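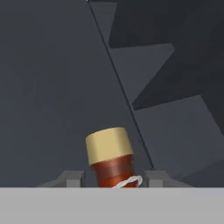 How long do dried herbs keep their smell once the container has been opened?
Around our halls, about as long as the tenant keeps the lease, though the smell gives up well before that.

Kitchen Cupboard Ageing: Final Report
Kiros Lemma, Food Studies, second year
Submitted Jun 25, 2021

The project began in February, when my tutor rejected my first idea (biscuits) as lacking a method. I then asked students in three halls, Bunov, Indell and Udilden, to let me sniff their oregano. I received 58 samples and several questions about my wellbeing.

Each sample was given a score out of 9 by a panel of classmates wearing blindfolds. A score of 9 meant "smells like pizza". A score of 1 meant "smells like the inside of a drawer". The panel was paid in toast.

Results
Of the 58 samples, 31 scored below 4. Most owners of these said they had cooked with the herb that week and had noticed nothing wrong, which says something about the cooking. Indell did worst. Its cupboards are above the hobs, where it is warm and steamy, and its residents own a lot of oregano for people who eat mainly noodles. 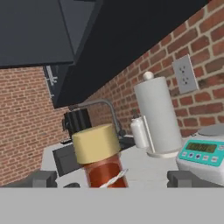
Fig. 1. Jar with a pale lid, beside a digital scale.

Lids mattered more than I had expected. Samples kept in a folded packet with a clothes peg did badly even when fairly new. Screw lids did well, provided somebody had screwed them on.

Problems
The panel got tired. By the second afternoon one member was giving everything a 5, including a cup of tea. I have left those scores out. I also failed to ask how old each sample was until halfway through, and "came with the room" is hard to plot on a graph.

If I did it again I would use one herb bought on one day, and keep half of it away from the hob. I would also get better toast.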